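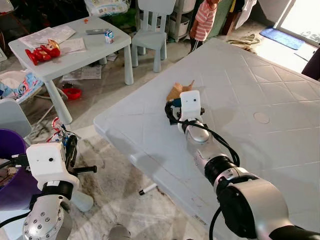 Two arms at the big table, children's table and chair behind, toys and paper still out.

Thread: Tidying a family room — are two arms enough yet?

wivville_bench
Posting this for the argument as much as the photo. Look at what is on the floor: a red bowl, printed sheets, a marker, a crinkled wrapper. I maintain that picking up is now a solved problem for most of that list, and that deciding where it goes is the unsolved part. Grasping a bowl is routine. Knowing whether a sheet of paper is rubbish or a drawing someone wants kept is a different class of task.

Gosia
Disagree on "solved". Flat paper on a hard floor is still one of the worst things you can ask a parallel gripper to lift. There is no edge to get under. We ran 50 attempts at single sheets on vinyl last August and got 4 clean lifts. Everything else was a crease or a shove.

holst_427
Suction.

Gosia
Suction works until the sheet is crumpled, and then you want fingers again. Tool changers cost time and add a failure point.

skandham
I look after two palletising cells and would not move either of them into a house. On the shop floor the part arrives in the same place, the light does not change and a guard stops people walking in. At home you have an open door with sun coming through it and a child standing by the table. Speed has to come down so far that you would finish sooner by hand. 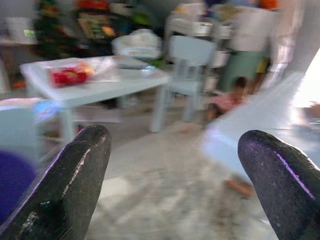
wivville_bench
Speed is the weaker objection, in my view. If the room is clear by morning I don't mind whether it took ten minutes or three hours. The cost that matters is supervision. If I have to stand there ready to press stop, it has saved me nothing.

skandham
And you would have to stand there. That is my point. No risk assessment I have signed would allow otherwise with small children on the floor.

holst_427
Then run it at night with the doors shut. Bowls and toys into one bin, leave all paper where it is. Sorting can wait.

Gosia
That I could accept. One bin, rigid objects only, no judgement calls. It is a smaller claim than the one this thread opened with, though.

wivville_bench
Fair. I withdraw "solved" for paper. I would keep it for the bowl.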